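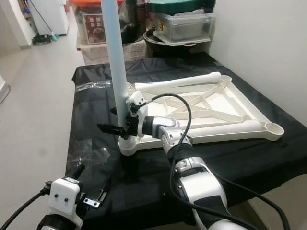 Hot Water at the End of the Corridor

The Dakum in Protitz has 218 guest rooms on eight floors, and until last winter the rooms at the east end of the top two floors had a problem that no renovation of the lobby could hide. A guest who opened the shower at 6:30 a.m. waited several minutes for hot water. A guest on the same floor, next to the elevator, waited a few seconds.

Complaints of this kind are common in hotels built in stages. The east wing was added to the original block with its own risers but no new plant room. Hot water was simply carried farther through the existing main, and a return line was run back alongside it to keep the loop warm. On paper the loop circulated. In use, most of the flow took the shortest way back to the boiler, and the far risers received very little.

"The boilers were never short of capacity," says Areti Rallis, chief engineer at the hotel. "People kept asking for a third boiler. I had two that were idling at breakfast time."

Rallis brought in Dimitriou, a building services firm based in Tenisberg, in February. The first job was to log temperatures at the foot and head of each riser, overnight and through the morning peak. The survey produced 2703 readings, and the pattern was plain: risers near the plant room returned water almost as hot as it left, while those in the east wing returned it lukewarm.
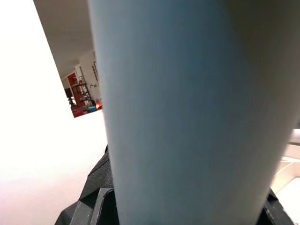
Balancing the Loop

The remedy for an unbalanced loop is to add resistance where there is too much flow. Dimitriou fitted a thermostatic balancing valve on the return of each of the 12 risers. The valve closes as the returning water reaches its set temperature, which pushes flow toward the risers that are still cool. No pump was enlarged. The existing one was found to be set to its highest speed, a past attempt to cure the same complaint, and was turned down one step after the valves were in.

Hazem Fahmy, who led the work on site, notes that the valves are the easy part. Getting to them is slower. At the Dakum the returns run behind tiled bathroom walls, and access panels had been covered during two rounds of redecoration. Rooms had to be taken out of service in vertical stacks, from the top floor to the ground, and the front office needed the list weeks ahead.

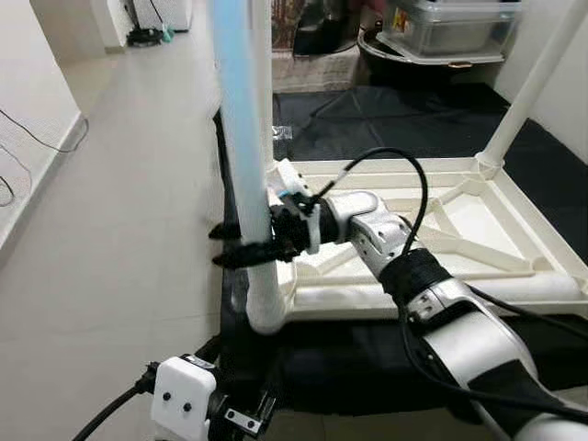 Labeling took up more of the project than planned. The old drawings showed supply and return in the wrong order on three floors, and insulation had been replaced over the years in whatever was in stock. Fahmy's crew settled on color at the fitting: pale blue sleeving for the cold feed, red for hot supply, and yellow for return. The foot of each pipe was left white, so that a cold riser now looks much like the pole in the photo, white near its base and pale blue higher up. The white section carries the riser number and the date of last service. Night staff can find the correct valve with a flashlight and no drawing.

Results were measured over a full month of normal occupancy. The longest wait in the east wing fell to under half a minute. Gas use fell slightly as well, although Rallis declines to credit the valves alone – the weather was mild, and a length of missing insulation in the basement was replaced in the same period.

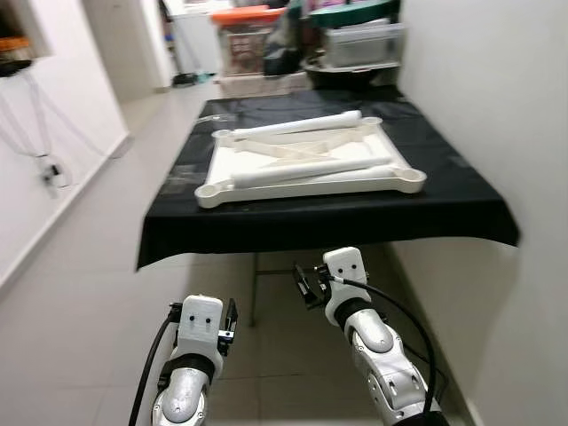 What Remains

Balancing does not shorten the last run of pipe between riser and shower. In the corner suites that run is long, and it holds cold water whenever the bathroom is unused. The hotel is considering trace heating for 2 of the suites, to be decided when their bathrooms are next stripped.

Seasonal closure is the other open question. The upper floors shut for part of the winter, and standing water in closed rooms is a hygiene risk. Housekeeping flushes every outlet on those floors weekly and signs a sheet kept at the floor pantry. Rallis would like the task automated, but the fittings needed would cost more than the entire valve project. For now the sheets go to her office at the end of each month.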